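Tarnel library keeps its evening hours

4/29/25

The public library in Tarnel will stay open until eight in the evening for at least 2 more years. The town council decided this at its last meeting, after a long discussion about the cost of heating and staff.

The evening hours were started in January as a trial. Before that, the library closed at five, and many people who work in Filtby or Ovar could not come home in time to use it. During the trial the library received 3,561 visits after five o'clock. The council had expected much less than this.

Most of the evening visitors came to borrow or return books, but the reading room was also well used. Pupils from the secondary school do their homework there, and a language group meets on the upper floor. The group asked the council in a letter not to go back to the old times, and more than 100 residents signed it.
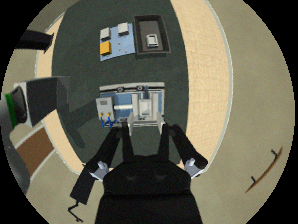
Tarnel Local News, Issue 2, page 3

Not everybody on the council was in agreement. Some members said that the money should go first to the roof of the sports hall, which is leaking since the winter. In the end it was decided that the roof will be repaired from another part of the budget, and the library will not lose anything.

The small branch in Stasiv is not included in the decision. It will continue to open on three afternoons a week, as before. Readers there can order books from Tarnel and collect them at the branch without payment. The van which brings the books will also stop in Ovar from next month, in front of the post office.

With the new hours there are some changes to the rules. Computers must be booked before six o'clock, and the children's section will close at half past six. The side entrance will be locked in the evening, so visitors should use the main door. Books can be returned at any time through the box in the wall beside it.

The library remains closed on Sundays. The council will look at the visitor numbers again next spring. Comments about the opening times can be left at the front desk or sent to the town hall by post.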